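29 January 2021
Drurnow bench, spine screw work

Read the Stilska report again over coffee and like it less than I did in June. They claim their coated pedicle screw holds better in weak bone than the plain one. The plot looks great. Then you get to the methods page and find it was all done in foam block, one density, screws put in by the same pair of hands. Foam is fine for ranking threads. It says very little about a 75-year-old with a bad L4.

Keabetswe thinks I am being unfair. Her point is that everybody starts in foam, us included. True, but we didn't put "clinically superior" on the front.

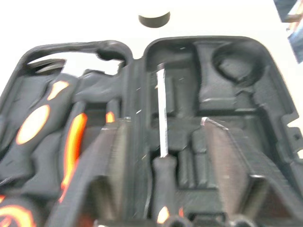 Notebook 10, p. 84

Set up our own pull-out run with the blocks from Tuvancombe. Pilot holes drilled at the same depth as theirs, as far as I can tell from a drawing with no scale on it. Preload to 10 N, then a slow steady pull until the thread lets go. First plain screw peaked at 528 N. First coated screw came in under that, which I don't believe either. Checked the block afterward and the hole was off square, so that one is struck from the table and gets repeated.

Things still bothering me:

1. Insertion torque. They don't report it. If the coated screw is a hair fatter, it will bite harder going in and we would be measuring diameter and calling it coating. Measure outer diameter on every screw before it goes near a block.

2. Cycling. A straight pull is not what a screw sees in a patient. It gets rocked, a little, for months. I want 300 cycles of toggle before each pull, and Keabetswe says the fixture will take it if we shim the lower clamp. I'll believe that when I see the clamp stay put. 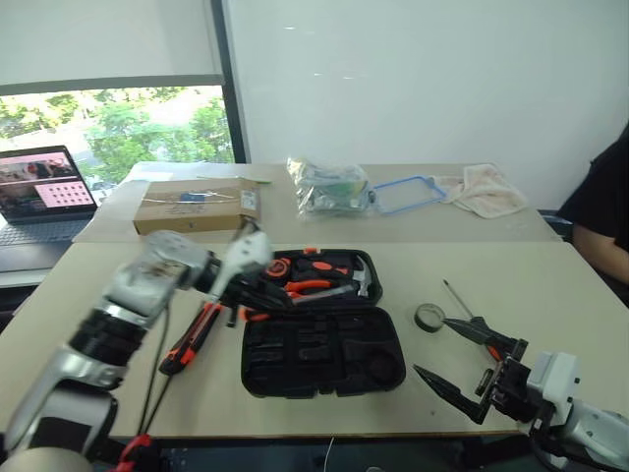
3. Who puts the screws in. Shireen Botha has offered to do half of them blind, with the heads taped over so she can't tell which is which. Good. Her hands and mine don't agree on what "snug" means, and I would like to know how big that gap is before we blame the implant.

Ran the toggle fixture with a scrap screw after lunch. The lower clamp crept. Shimmed it, ran again, it crept less. K. calls that solved. I call it less creep. Marked the clamp edge with a scribe line so we have something to argue over next time.
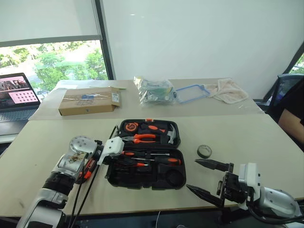

The load trace also has a small step in it early on, at nearly the same place each pull. Could be the coating shearing, and Stilska would surely say so. Could just as well be the grip seating. Easy check: pull a smooth steel rod with no thread and no coating, and see if the step is still there. If it is, half of their figure 3 may be a clamp.

To do: rod check, re-square the drill guide, ask Tuvancombe for the lot number on the blocks, write to Stilska for raw traces (asked once already, got a brochure).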